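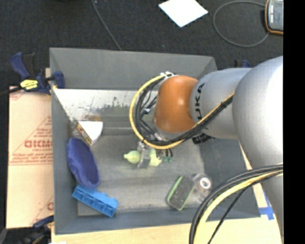 Figure 2. Robotic arm with its gripper over a pale green object in a gray open-topped bin.

4.2 Black bear harvest reporting in the Cundura unit

Hunters in the Cundura unit have been required to report every black bear harvest since the permit system was revised. Before the revision, reporting was voluntary and most of what was known about harvest came from a mail survey sent out in December. The two sources do not agree well, and any trend line that crosses the change has to be read with care.

We compared the mandatory reports with check station records from Ikska and Starkow. Both stations stayed open for the whole fall season, and staff there recorded sex, took a premolar for aging, and noted the drainage where the bear was killed. The unit issued 2,000 permits for the season under study, and the mail survey went to 1,000 permit holders drawn at random from the license file. Survey recipients who did not answer got one reminder card.

We found 29 bears in the check station books that had no matching mandatory report. Most of them came through Starkow, where hunters often drive out late in the evening and where the report form was not handed out at the counter. Several of these hunters told station staff they believed that checking the bear in was the same as reporting it. The wording on the back of the permit can be read that way, and Chidiac had raised the point with the regional office when the permit was redesigned.

Location was the weakest field in both data sets. Hunters reported the nearest named creek, and two creeks in the unit share the name Salazar. One drains north into closed timber country and the other runs through mixed ranch land where bears are often taken near oat fields. Where the hunter gave a road number we could assign the kill to one drainage. Where no road was given we left the record out of the spatial analysis but kept it in the harvest total.

Sex was recorded the same way in both sources for nearly all matched animals. The mismatches were young bears, which are easy to get wrong in the field when evidence of sex has not been left on the hide. We used the check station entry in those cases. Ages came from cementum counts read by one technician, and a second reader went over the teeth that were cracked or badly stained.

Mail survey estimates of harvest were higher than the matched total from the other two sources. Successful hunters may be more likely to return a survey, a problem Manalo found with elk permits in the neighboring unit. We did not apply a correction for this, as the reminder card did not bring in enough late replies to estimate one by sex or by weapon type. The survey was still useful for days hunted, which neither of the other sources collects. Effort is treated separately in section 4.3, along with the early closure of the Ikska road.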